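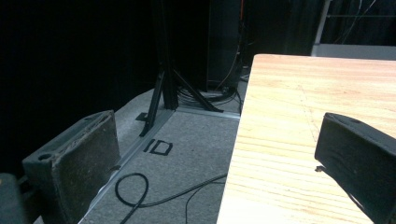

Skellside, March

Share 15 · Comments 3

Food waste in the student kitchen: what we learned from one month of weighing
Report by Celeste Tavares and Nicanor Zabala

Our project started from a simple question from our teacher: how much food do the students in the Villalobos residence throw away, and why? We both live in this residence, so we already had an opinion. Nicanor believed that most of the waste is bread. I believed it is cooked rice and pasta. We wanted to have numbers before we continued the argument.

The residence has one big kitchen for each floor. We chose the second floor, where 15 students cook their own meals. Every evening at nine we took the bag from the food bin, weighed it on a kitchen scale and wrote the result in a notebook. Before weighing we separated the contents into four groups: bread, cooked food, fruit and vegetables, and other. Coffee grounds and peels went to "other", and this decision caused us some trouble later.
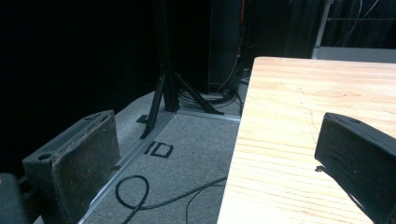

During the first week the numbers were very low, and we think the reason is that everybody knew about the project. One neighbor told us that she kept an old salad for three days so that we would not find it. From the second week the people forgot us a little and the bags became heavier. For this reason we show the first week separately in our table and we do not use it for the average.

The heaviest group was cooked food, with 318 grams on a normal evening. Bread was 100 grams. So I was right about the order, but Nicanor was right that bread is thrown away more often — there was bread in the bin almost every evening, only in small pieces. The biggest single result was 1681 grams, after a birthday dinner where one large pot of pasta was not finished. We discussed for a long time if this evening should be removed. In the end we kept it in the notebook and left it out of the average, as with the first week.

We also asked the students to install Fudix, a free application which reminds you when your food is getting old. Six students agreed to try it. After ten days only two were still using it. The others said that typing every product takes too much time, especially after shopping when you are hungry.

Our method has some weak points. We did not weigh liquids, so soup and milk are missing. We also did not know what people ate outside. If we repeat the work, we would put peels in their own group — now we cannot say how much of "other" could still be eaten. We would also like to compare with the third floor, where the students often cook together and share the cost.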